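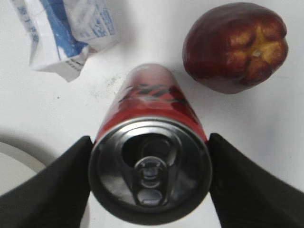
Gripper procurement is the part of robot purchasing that deals with end-of-arm tooling: the fingers, their drive, the wrist camera if there is one, and the spares kept on the shelf. In small automation budgets it is usually handled as a separate line from the arm, although the two are often ordered together.

Scope

A gripper budget normally covers the gripper body, one or more sets of fingers, a mounting flange, cabling and any software license needed to run the unit from the arm's controller. Finger pads are treated as consumables. Buyers who handle household objects such as drink cans, fruit and plastic packaging tend to order more pads than buyers who handle a single machined part, and they test a wider range of shapes before signing.

Sizing

The first figure needed is the opening width, measured between the fingers at full travel. The second is grip force, which has to be adjustable where thin-walled or soft items are involved. An aluminum can that has been opened dents under less force than a sealed one, so trial sets commonly include both. Payload is calculated from the heaviest item plus the weight of the gripper and camera, and the total is checked against the arm's rating at full reach.

Typical costs

Prices vary with the drive type and the number of fingers. In a planning guide written for small laboratories, Jessie Swanson works through a sample order based on the Plusetti two-finger unit. The unit is entered at $1,577, a wrist camera and bracket at $572, and a starter pack of spare pads at $344. Freight and import duty are left as open lines. Swanson recommends entering installation hours even when the work is done in-house — otherwise the cost turns up later under maintenance.

The Lirow catalog sells the flange and cable separately, while Pruvgate includes both in the base price. Quotes from the two suppliers are therefore hard to compare until the missing items have been added.

Trials and acceptance

Many suppliers lend a unit before purchase. Veronica Chiriac's checklist, first circulated at Ngubane, asks the buyer to supply the test objects and to place them on the work surface in the positions expected in daily use, including on their sides. Each object is picked up 5 times at each force setting. Dropped or marked items are logged with the setting used, and the log is attached to the purchase request.

Lead times and spares

Standard fingers are generally stocked. Custom fingers are made to order, and their delivery date often sets the schedule for the whole cell. Purchase requests should state the pad material and part number, as pads from different gripper generations may share a shape but use different screws.

See also: End effector; Force control; Total cost of ownership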